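July 2026

Evening session at the Lendside gym. Arrived early to wrap hands before the juniors cleared the floor. Left wrist taped with two extra turns over the joint, none between the fingers. It held through the bag rounds and loosened during pads, so next time the anchor strip goes on first and the wrap over it.

Weight before training was up on last week. Not adjusting food yet. The Rinel card is still unconfirmed and there is no sense cutting toward a date that may move again.

Work done:
Rope, three rounds, thirty seconds off.
Shadow, two rounds, southpaw the second.
Heavy bag, 5 rounds, jab only in the first and last.
Pads with Usha D'Souza, four rounds.
Neck and trunk, one circuit.

Usha's correction on the pads was the same as in December: the rear heel comes down before the right hand lands, and the punch goes out with no hip behind it. She had me throw it from a dead stop, one at a time, and call out where the heel was. I got it wrong more often than right in the first round. By the third it was close to even. She also wants the lead foot turned in slightly. I felt slower with it turned in but she says the hand speed did not change, and she was the one holding the pads.

Tried the Cloltis gloves on the bag. The padding sits farther back over the knuckle than in my old pair, and the thumb is attached tighter. Fine for straight shots. On the left hook I was catching the bag with the edge of the hand. Could be the glove, could be the wrist again. Will use the old pair Thursday and compare.

Sparring was called off. Reddy sent one boy at the right weight and he had a cut over the eyebrow not closed yet. Usha sent him to do footwork on the ladder and that was the end of it. I did an extra bag round instead, which makes six in total, and the last was poor. Hands low after the first minute, breathing through the mouth.

Conditioning to finish: 200 step-ups with the 50 pound vest, broken into sets of twenty. The last two sets were slow and I used the wall. Calves tight on the stairs going out.

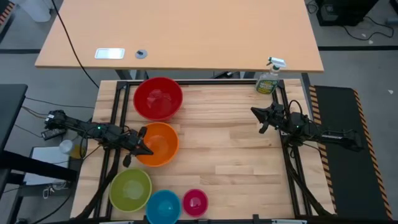
Page 5

Resting pulse this morning slightly higher than normal, settled by noon. Slept nearly seven hours. Legs heavy but no pain in the shin, where I expected it. Wrist stiff on rotation outward, nothing on flexion.

Plan for Thursday: old gloves, tape under the wrap, three rounds of single right hands from the dead stop before anything else. No vest. Ask Usha whether the Rinel people have answered, and whether Reddy has anyone else at the weight — a heavier one would do if he keeps it to the body.

Need new laces for the left boot.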